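検索 キーワードを入力してください 検索する

個人用デスクまわりの整え方　在宅勤務者および小規模事務室利用者のための手順

本手順は、窓口に寄せられる相談のうち、机の上と足元の整理に関するものをまとめたものである。対象は、幅の狭い机を一台、椅子を一脚用いて執務する方とする。複数人で共用する大型の作業台、会議卓、受付カウンターについては別に定める手順を参照されたい。

作業の所要時間は、初回の場合で105分を見込む。二回目以降は、品物の置き場所がすでに決まっているため、これより短い時間で終えることができる。途中で中断する場合は、手順三の終わりで区切ることが望ましい。

一　用意するもの

やわらかい布を二枚、乾いた小さなほうき、結束用の面ファスナー、油性の筆記具、ラベル用の紙テープ、花瓶の水を替えるための容器を用意する。布は一枚を水拭き用、もう一枚を乾拭き用とし、途中で入れ替えない。洗剤は中性のものに限り、使用前に机の製造者が示す手入れの方法を確認する。研磨剤を含むものは白い天板につやのむらを残すことがあり、使用しない。

二　机の上を空にする

天板の上にあるものは、例外なくいったん別の場所に移す。移す先は床ではなく、隣の棚または椅子の座面とする。床に置いた品物は足元の作業の妨げとなり、踏んで破損する例もある。椅子の座面を使用するときは、キャスターが動かないよう、あらかじめ椅子を壁に寄せておく。

移した品物は、毎日使うもの、週に一度程度使うもの、それ以外に分ける。判断に迷うものは「それ以外」に入れてよい。この段階で捨てるかどうかを決める必要はない。分類と廃棄を同時に行うと時間がかかり、多くの場合、机の上に戻す作業まで到達しない。

三　天板を拭く

水拭きは奥から手前へ、一方向に行う。往復させると、奥に残った細かなほこりが手前に戻る。配線用の穴（グロメット）が設けられている机では、穴の縁に沿ってほこりがたまりやすい。カバーが外れる型のものは外して裏側を拭き、完全に乾かしてから戻す。外れない型のものは、布を指に巻き、縁の内側を一周させる。穴の中に水を垂らしてはならない。下に電源タップを置いている場合、事故につながるおそれがある。

水拭きのあとは速やかに乾拭きを行う。白色の天板は水の跡が目立ちにくいと考えられがちであるが、斜めから光が当たると筋が現れる。窓側に立ち、低い位置から天板を見て確認する。

四　戻すものを決める

天板に常時置くものは、最小限にとどめる。当方では、書くもの、連絡に用いる端末、目を休めるための小さな飾りの範囲で収めることを推奨している。飾りは必須ではない。ただし、何も置かない机には行き場のない書類が積まれやすく、奥の隅に一点だけ置いておくと、その場所が書類置き場になることを防ぐ効果がある。

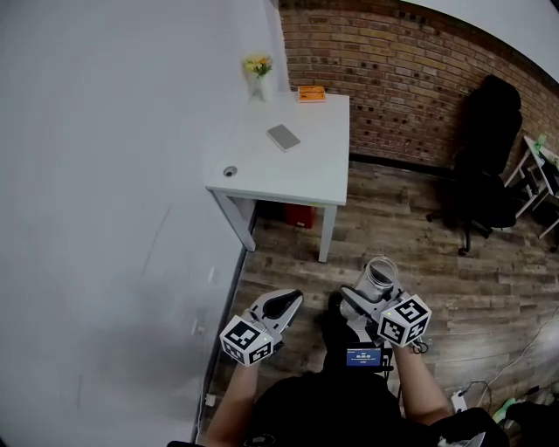 花を飾る場合は、花瓶を机の奥の角に置く。手前や中央に置くと、腕や端末の線が触れて倒れる危険がある。花は背の低いものを少量とし、水は花瓶の半分より下までにとどめる。水の取り替えは机の上で行わず、必ず流し台まで花瓶を運ぶ。黄色や橙色などの明るい花は、白い机と白い壁の部屋でも位置がわかりやすく、不用意に手を当てることが少ない。

ノートや書籍は平らに寝かせ、奥の縁と平行に置く。重ねるのは二冊までとし、三冊目が必要になったときは棚に移す。表紙の色が鮮やかなものを一番上にすると、机を離れるときに見落としにくい。

スマートフォンや小型のタブレットは、執務中は中央付近に置いても差し支えないが、一日の終わりには定位置に戻す。充電用の線を配線穴から出して用いる机では、穴に近い側を定位置とすれば、線が天板を横切らない。

五　机の下を整える

机の下は足を入れる場所であり、収納場所として用いないことを原則とする。例外として認めるのは、ごみ箱または収納用の容器を一つ、壁に接して置く場合である。この容器は、椅子に深く腰掛けて足を伸ばしたときに、つま先が触れない位置とする。触れる場合は机の外に出す。

四本脚の机は、引き出しの付いた机と異なり、下の様子が部屋の入口からそのまま見える。容器の色は床や壁と区別しやすいものがよい。れんがの壁に赤系統の容器を合わせると調和はするが、薄暗い時間帯には輪郭が見えにくくなる。夕方以降に使用する部屋では、容器の縁に明るい色のテープを一周貼る。

れんがの壁がむき出しの部屋では、目地から細かな粉が落ちることがある。壁と机の間に指二本分のすき間を設け、月に一度、乾いたほうきで掃き出す。湿った布で拭くと粉が目地に固着するため、最初から水を使用しない。板張りの床の場合は、板の目に沿って掃く。目に逆らって掃くと、粉が継ぎ目に入り込む。

六　電源タップと配線

床に置いた電源タップは、通路に当たらないことを第一に確認する。次に、椅子のキャスターが線を踏まないことを確認する。椅子に腰掛け、普段どおりに前後左右に動いたうえで、線に触れる箇所があれば面ファスナーで束ね、壁側に寄せる。線を強く折り曲げて束ねたり、束ねたままの線に大きな負荷をかけたりしてはならない。

電源タップの近くには、かばんや布製の品を置かない。やむを得ず近くに置く場合も、差し込み口の上に覆いかぶさらない位置とする。壁のコンセントが床に近い高さにある部屋では、プラグの周囲にほこりがたまりやすい。半年に一度、機器の電源を切り、プラグを抜いてから乾いた布で拭く。

各線の両端には、紙テープで機器の名称を記す。略号は他の者が読めないことがあるため、正式な名称を用いる。

七　椅子の位置

椅子は、使用しないときは机の正面または壁際に寄せる。背の高い椅子を壁際に寄せる場合は、背もたれが壁に当たらないよう、手のひら一枚分を空ける。れんがの面は粗く、背もたれの布や樹脂が擦れて傷む。

キャスターには髪や糸が絡みやすい。季節の変わり目に椅子を横に倒し、絡んだものを取り除く。当地では六月にこの作業を行う利用者が多く、床の手入れとあわせて実施することを勧めている。

八　棚および小卓の扱い

椅子の後ろに棚や小卓がある場合は、手順二で「週に一度程度使うもの」に分けた品物をそこに移す。白い棚は物の少ない状態では整って見えるが、品物が増えると雑然とした印象になりやすい。一つの段に置く品物は同じ用途のものに限る。

「それ以外」に分けた品物は、箱に入れて日付を記し、部屋の外に保管する。次に机の整理を行うときまで箱を開けなかった場合に、はじめて廃棄または譲渡を検討する。

九　維持の方法

一日の終わりに、天板の上の品物を定位置に戻し、椅子を寄せる。これに要する時間は2分で足りる。翌朝に先送りした場合、前日の品物の上に当日の品物が重なり、初回の手順をやり直すことになる。

定位置を忘れるおそれがあるときは、整えた直後の机の見取り図を描き、引き出しまたは棚の内側に貼る。見取り図は品物を入れ替えるたびに描き直す。

作成　カマタ（Kamata）執務環境相談室　担当　Nana Amissah

読者からのコメント

Adwoa Frimpong
配線穴の掃除は考えたことがありませんでした。うちの机はカバーが外れる型で、裏側にかなりのほこりがたまっていました。乾かす時間も見込んで始めるとよいと思います。

piyo_desk
れんがの壁ではないのですが、壁と机のすき間の話は漆喰でも同じでしょうか。掃いても白い粉が少しずつ出ます。

カマタ執務環境相談室
ご質問ありがとうございます。漆喰の場合も乾いたほうきをお使いください。粉の量が増えていくときは、壁の表面の補修が必要な場合がありますので、施工業者にご相談ください。

みずたま
花瓶は奥の角、了解しました。いつも手前に置いて倒しています。

関連する記事

共用作業台の整え方と当番表の作り方
板張りの床の手入れ　季節ごとの注意
収納箱の日付の書き方
背の高い椅子の点検手順
小さな花瓶の洗い方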